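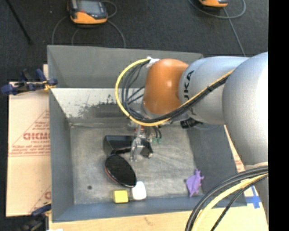 The arm with its gripper lowered into the bin at the Flesthorpe workshop.

Neighbours teach a robot to tidy up at Flesthorpe

August 27, 2025

Anyone who has ever tried to show a grandchild how to peel a potato will have some sympathy for the good people at the Trerkeck workshop in Flesthorpe, who have spent a good part of this summer showing a large robot arm how to pick up toys and other odds and ends from a grey bin.

The arm isn't given written instructions for each move. A person steers it by remote control, bringing the gripper down over a block or a purple toy animal, closing it and lifting, while the computer keeps a record of every movement. Each go is called a demonstration, and by the end of last week the team had saved 622 of them, 104 from local people who answered a notice in the library and had never driven anything of the kind before (one lady came back three times, and brought shortbread!).

"The first few minutes are always a bit wobbly, and then people stop thinking about their hands and just get on with it," said Hadiza Briggs, who runs the sessions. "We keep the slow ones and the clumsy ones as well, so long as the thing gets picked up in the end."

Her colleague Kiprono Kombo looks after the recordings, and admits to a soft spot for the flat, slippery shapes, which he says give everybody trouble, himself very much included.

Sessions last up to 2 hours, with tea, and carry on through September. There are still 6 places left, and names can be given to Natalie Hollis at the workshop desk.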